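Parking permits moving to the new system
Posted by Jabari Mugo, Thursday

Foltby council has started swapping paper resident permits for plate-based ones. Estville Road and the streets off it go first, the rest by December. You register online or at the Ogola Street office. The fee stays at 40 for the first car and goes to 80 for the second.

biltano_lane: Did mine at the office. Took 27 minutes, mostly queueing. Bring the V5C and a council tax bill, they wouldn't take my bank statement. 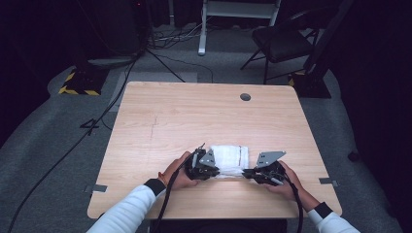 Light wood table, with a round hole near the far right corner.

kerbside: My bank statement was fine, so it depends who you get. The second car fee is steep.

biltano_lane: It's not steep if you can park outside your own house. There are 500 permits out for our zone already.

kerbside: And visitors? My mum hasn't got a smartphone.

Jabari Mugo: You can book visitors in by phone - the number is on the renewal letter.

Related threads
Blue badge renewals
Bus lane hours, Estville Road

Comments
tess_r: Letter came today, thanks.
oldgate: Still waiting for mine.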